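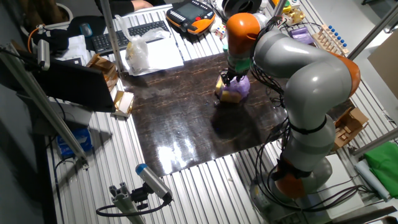 The arm holding a purple-wrapped item on the dark board, with the keyboard and teach pendant on the far side of the table.

How to bring a robot arm onto the packing bench without losing your people along the way

When we put our first arm into the gift packing room at Zaverard, I thought the hard part would be the programming. I'd set aside 15 days for it and we used 11. What took the rest of the season was sorting out who did what, where everyone stood, and what to call the jobs once they had changed shape. So this guide is mostly about that side of things, written for anyone who runs a small packing room and has been told there's an arm on its way. Put the kettle on, it's a bit of a read!

Before you start

You'll want a person who already knows the packing work well, a person who is comfortable with the pendant (they can be the same person, and in our case they eventually were), and a stretch of quiet time before your busy months. Ours is June, when the Clorano hampers go out, so we began well ahead of that. If you can't get quiet time, take the first hour of the morning before the phones start.

Step 1. Write down the job as it's done now

Sit beside whoever does the packing and write down everything, including the bits they do without thinking. Kwan-ho Ko has packed for us for years, and when I first asked him how he wrapped a box he gave me four steps. Watching him, I filled both sides of a page. He turned each piece so the fold faced away from the customer, he pressed the corners with his thumb, and he put aside any wrap that felt thin. Not one of those had ever been in our work instructions.

Show the page to the packer afterwards and let them fix it. They will fix it, and you'll both learn something.

Step 2. Decide which parts go to the arm

Go down the page together with a highlighter. We marked the lifting, the placing and the repeated reaching, and left the folding, the judging and anything to do with ribbon. Your list may come out quite differently. Please do this with the packers in the room, even if it means a slower afternoon. The parts Kwan-ho was gladdest to hand over were ones I'd assumed he liked, and he was quite firm about keeping the final check.

Step 3. Lay out the bench for the people first

Work out where your packers will sit or stand, and where their hands need to be, before you settle the arm's reach. Keep the keyboard and pendant together on one side so the operator isn't walking back and forth. Have your integrator carry out the risk assessment with the layout as you mean to use it, and do it again if you move anything. Mark out where people may stand while the arm is moving, and make sure everybody knows where the emergency stop is, including the ones who only come in to borrow the tape.

Step 4. Teach one item at a time

Choose one wrapped item and stay with it until the whole team is bored. Run at low speed. Soft wrapping shifts about in a gripper in ways a bare box doesn't, so start with a light grip and increase it a little at a time, checking the paper or cloth for creases after every try. Write the setting down when you're happy with it, along with the name of the wrap. We lost a full afternoon because we hadn't done that, and I still feel a bit sheepish about it.

Step 5. Train the packers on the pendant

I'd ask you not to skip this one. Our first plan was to have Ho-yin Liao do all the teaching and have the packers call her over when something went wrong. She pointed out, very kindly, that she'd be run off her feet, and that the packers would be left waiting beside a machine they weren't allowed to touch. We gave each packer 2 sessions with her instead, followed by a week of supervised work. They now adjust the pick positions themselves and call Ho-yin for the bigger changes.

Step 6. Talk about hours and pay early

People will wonder about their jobs from the day the crate arrives, so tell them what you know and what you don't. We put in writing that no packing hours would be cut during the trial, and we moved the people who learned the pendant up a pay grade. If you can't promise something, say so plainly and give a date when you'll have an answer.

Step 7. Review after 3000 items

We stopped at 3000 and went through the original page again, line by line. Two of the highlighted jobs went back to people, the awkward Rikton tins being the main culprit, and one new job went to the arm at Kwan-ho's suggestion. Keep the old page in the folder with the new one. Newer staff like to read it, and the note about pressing the corners is still in Kwan-ho's handwriting.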